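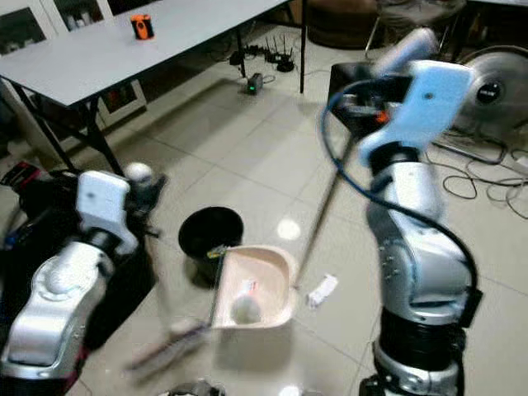 Between March and the end of this reporting period, the Rernik strand of the project moved from trial recordings to regular collection of household cleaning tasks. The grant agreement asks for examples of two-handed work in which neither hand can finish the job alone, and sweeping was chosen as the first such task. One arm holds the long handle of the dustpan and must keep the scoop still and at a useful tilt, while the other deals with the rubbish. Small white balls, short wrappers and crumpled paper are used as litter, as each behaves differently on a tiled floor. The black bin stands behind the dustpan within reach of both arms, so that picking up, carrying and emptying can be recorded as one unbroken example.

Report to the Lundard Fund
Household Tasks Programme, Rernik site
Submitted Sat 23 July

1. Work carried out

Collection took place at the Rernik site, with checking and labelling done at Zollimow. Each operator completed a period of supervised practice before any of their recordings were accepted. The practice period had been set at 7 sessions in the original plan. We kept to this for all operators, including those who had worked with the arms before, and the practice recordings are stored apart from the main set.

Sessions are limited to 40 minutes. Longer sessions were tried in March and the later recordings in each were slower and contained more dropped items. Operators now change over at the end of each session, and the person who has just finished writes the notes while the next person sets out the litter.

The sweeping task is recorded in 18 starting layouts. The layouts vary the place of the bin, the angle at which the dustpan is first presented and the mix of litter on the floor. Paper was added to the mix at the request of the labelling team, who found that the early examples relied too heavily on objects that roll. A crumpled sheet tends to stay where it falls and has to be approached in a different way.

2. Quality of the examples

Every recording is reviewed once by a person who did not operate the arms. The reviewer marks the point at which each item enters the dustpan, the point at which the dustpan leaves the floor, and the point at which it is set down again. Attempts in which an item is missed and then recovered are kept and labelled as such. The advisory group asked us in its spring comments to reconsider this, on the grounds that corrections might teach poor habits. Our view remains that a system trained only on clean attempts has no guidance when something goes wrong, and we propose to keep the present rule until the first comparison has been run.

Three matters have affected quality in this period.

The first is lighting. The pale floor tiles reflect the overhead lamps, and a white ball lying close to a bright patch is hard to pick out in the recordings. Reviewers have been asked to flag these cases. We have not changed the lamps, as homes have shiny floors too, but we would like the learning team to tell us whether the flagged examples are of use to them.

The second is speed. Brush strokes made quickly appear blurred in the head camera view, and the exact moment of contact with the litter cannot always be marked. Operators have been asked to sweep at a steady pace. A small number of fast strokes will still be recorded on purpose under a separate label.

The third is the grip on the long handle. If the gripper closes too high, the dustpan swings when it is lifted and light items fall out over the front lip. The operator guide, prepared by Karamanlidis under the support contract, now gives a preferred height for the grip. The revised guide was issued to both sites and has replaced the earlier version in full.

3. Departures from the plan

The second task, wiping and clearing a table, was due to begin in this period and has been put back. The delay comes from the labelling side – the sweeping examples took longer to review than the plan allowed, and we did not wish to build up a store of unchecked material. Setting-out instructions for the table task are complete and have been tested by two operators.

We also lost 8 working days to the replacement of worn gripper parts. Spares are now held at Rernik so that a similar fault can be put right on the same day. The cost was met from the equipment line and no transfer between budget headings is requested.

4. Data handling

Recordings are copied to the Zollimow store at the close of each working day and checked against the session notes. Recordings with missing notes are held back until the operator has supplied them. No recordings have been passed to any party outside the programme. The consent forms signed by operators have been reviewed and remain suitable for the table task.

5. Next period

Collection of the sweeping task will continue until all layouts have been covered by every operator. The table task will then start with the same review rules. We intend to shorten the review form, which at present asks for some details twice, and to bring a further reviewer into the Zollimow team from within existing staff.

The Fund is asked to confirm two points in writing: that the later start of the table task is acceptable, and that examples containing corrections may continue to count towards the agreed total. A full statement of spending is attached as Annex A, and the revised operator guide as Annex B.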